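4. Setting up the work board

The Dorneo board is a loose cover for your table. It protects the wood and gives you an even, light surface for sorting, cutting paper and other hobby work. Please read this section to the end before you start.

4.1 Placing the board

1. Clear the table and wipe it with a dry cloth.
2. Let the board lie flat in the room for 3 hours after unpacking. It was stored rolled and needs this time.
3. Lay the board on the table with the matte side up.
4. Leave a strip of the table free at the far side. You need it later for the clamps.
5. Put your trays on the board only when it lies still.

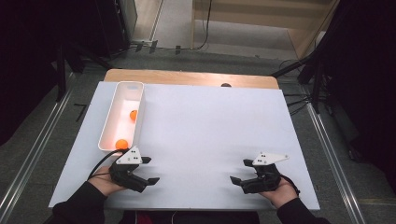
Fig. 14. Board on a wooden table, with tray and two orange balls.

Note: The board is 760 mm deep. For smaller tables order the short version from Werkex.

Caution: Do not put hot cups or an iron on the board. The surface can become soft – such damage is not covered by the warranty.

4.2 Cleaning

1. Remove all trays and tools.
2. Mix warm water with a little dish soap.
3. Wipe from the middle to the outside, without strong pressure.
4. Dry with a soft towel. Do not use a hair dryer.
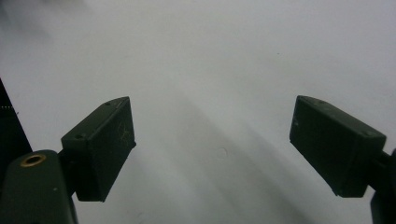
Fig. 15. Surface of the board, matte side.

Small dark marks can be removed with a white eraser. If a mark stays, repeat steps 2 to 4 and wait until the next day before you try again. For replacement clamps see page 19.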